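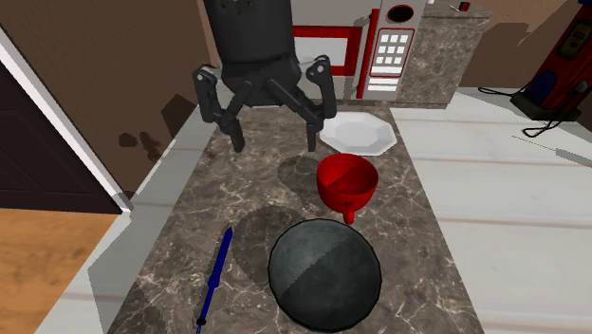

Open day, Akmont site – notes for the 2 pm slot

Start with the bus. 28 of us from Villeck, one working restroom at Bidton. Wait for the laugh, move on if none.

Simulator first. Kitchen counter, white plate, red cup, bowl, and a blue screwdriver, as in all the best kitchens. Gripper open, hanging over the lot. Leave the slide up.

Zulu is their name for the control software. Our host said it 340 times, by my count. Don't do the accent.

Then the live demo: 2 tries, coffee in between. Say which one we clapped for.

Skip pricing unless asked. Questions – repeat them for the back row.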